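Paper cups in the common room: a design project in four weeks and too many teas
Group report, Everyday Objects module
Lensa Kassa, Ajith Salian, Hawi Nigatu

1. Why cups

Our first proposal was on umbrellas. It was returned with the note "ambitious", so we moved to something we could get from the cupboard next to the common room sink. The department gets through paper cups at a rate that surprised everyone except the person who orders them, and there is always one that has rolled under the radiator.

The question we ended up with was plain enough: where does a paper cup give way first, and does it matter how you pick it up? Wondimu Abera, our supervisor, asked us to add "and who cares". We have tried to answer that in section 5.

2. What we used

We bought two sorts of plain white cup from the cash and carry, one sold as Hetex and one as Prindard. Both are single wall. We had 236 in total, which sounds like plenty until you leave them overnight in a room with a kettle. By the second week we were down 51, none of them to science. Lensa put a sign on the box. The sign was used as a coaster.

For weights we had bags of dried lentils made up on the kitchen scales. We also used a tray, a jug, and Ajith's reading lamp.

3. What we did

Each cup was first looked over for dents and thrown out of the test if it had any. We then tried three things.

Standing load. The cup went upside down on the tray and lentil bags were added until the wall creased.

Side load. The cup was laid down with the seam at the side and bags were put across the middle. This took several attempts, as a cup on its side rolls in a curve and will leave the table if you turn round to write something down. We wedged it between two rulers.

Squeeze. One of us held the cup between finger and thumb at the rim, the middle and the base in turn, and pressed until it stopped being round. We know this isn't a proper measurement. Hawi has much stronger hands than the other two and was eventually made to do all of it, for consistency.

We kept 10 cups of each sort back and repeated all of this after they had held hot water for a set time.

4. What we found

The base end is the stiffest part by a long way. The paper is folded over on itself there and the disc of the bottom holds everything in shape. The rim comes second, thanks to the roll. The middle is hopeless, and the middle is where everybody holds it.

The side seam was the surprise. We had all written down beforehand that it would split. Of the cups we crushed on their sides, 71 creased somewhere else entirely, and the overlap was still neatly glued when we peeled them apart. A cup that had held hot water creased sooner, though the seam still held.

We saw little difference between the two sorts. The Prindard ones stack more tightly and are a nuisance to separate.

5. Who cares

Anyone carrying four teas down the corridor. If we did the project again we would measure the squeeze properly, start with the side load and lock the cupboard.

The display copy of this report went up by the sink on Sun 7 June, with a sheet underneath for comments.
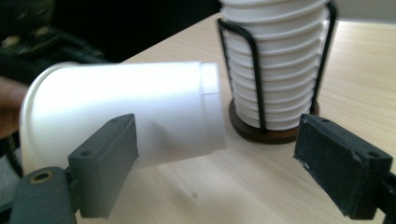
Tsehay Negussie wrote on the sheet that she had been holding hers by the rim all week on our advice, that it was indeed firmer, and that we might have mentioned how hot the tea is up there.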